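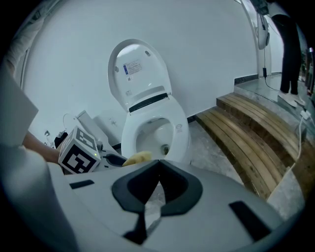
Kuipers Building Services, Evening Cleaning Team

We need 2 cleaners for the office floors and restrooms, Monday to Friday from 6 p.m. The glamour is limited. The pay is on time, the supply closet is locked against Accounting, and you'll have the radio to yourself. Experience is welcome, a strong stomach more so. You should be able to lift a full mop bucket and ignore the notes people leave in the kitchen. Ask for Marijke Vermeulen at the front desk, Room 16. No cover letters, please. She has read enough of them.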